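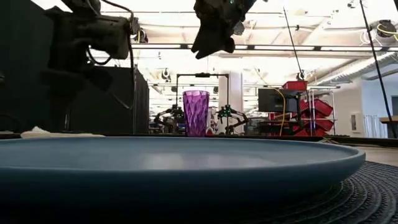 By Tâm Lâm
Rostmont Business Desk
Updated 4:40 p.m.

Setting a table is still hard work for a robot. Clearing one is harder.

Those are the early numbers from Girnimura, the automation firm that has spent since July running table chores at its test floor on the east side of Rostmont. Plates, tumblers, cloths, placemats. Same jobs most kids get handed at age seven.

The company logged 1,399 tries at a short list of chores and put out the results this morning. Best of the bunch was lifting a plastic tumbler and putting it down again on a marked spot. Out of 280 tries the arms got it right 213 times, with no person stepping in. Good, but not restaurant good. A busser who dropped or missed that many cups would be looking for other work by lunch.

Plates went worse. A big plate with a shallow rim doesn't give a two-fingered hand much to grab, and on a woven mat the fingers tend to catch the weave and drag the whole setting along. Girnimura wouldn't give a full count for plates, only said the rate was "well under" the one for tumblers.

And cloth is worst of all. A napkin never lands the same way twice. Fold it and it's a new shape, drop it and it's another. The firm tried folding, then gave up on folding for now and switched to just picking the cloth up and moving it off the table.

"People ask me when it can do the dishes," said Khổng, the engineer who runs the test floor and goes by the one name at work. "I tell them it can move a dish. Ask me again next year about doing them."

Speed is the other problem. Clearing a single place setting took up to 77 seconds on the runs reporters were shown, and that was with everything laid out in plain reach. A person does it in a few seconds without looking. Khổng said the arms could go faster but the misses go up quick when they do, so the crew has kept them slow.

Local interest is real, though. Rikow, which runs cafeterias in office buildings around the county, has been talking to Girnimura about a trial in a back-of-house tray line. No contract yet. A Rikow manager told the Desk the company wants help with the late shift, where it has had openings since spring, and would not expect a machine to work out front with customers any time soon.

"If it can stack trays from ten at night to two in the morning and not break anything, I'm interested," she said. "I don't need it to be fancy."

Trays would be easier then plates, by the firm's own account. They're all one size and they come down the line facing the same way. Home kitchens are the far end of it – different cups in every cabinet, bad light, a dog underfoot, a table that gets used for mail. Khổng said the home version is "not on my calendar" and declined to guess at a price.

Shop-floor work sits in between. Girnimura already has arms doing simple bin picking for two parts suppliers here, jobs with known objects in known places, and says those run most of the day with one person checking in. The firm would not name the suppliers.

Asked if cafeteria jobs are at risk, the Rikow manager said no one would be let go for a trial. She would not say what happens after one. Workers at the cafeteria across from the county offices hadn't heard about the talks when the Desk stopped by around noon. One, on break, wanted to know who wipes the tables.

Fair question. Wiping isn't on the list of chores tested so far. Khổng said it's next, along with glassware – real glass this time, after months of plastic. The firm has ordered a lot of spares.

Next set of results is due out before the end of the year. Rikow says it will decide on the tray line after it see those.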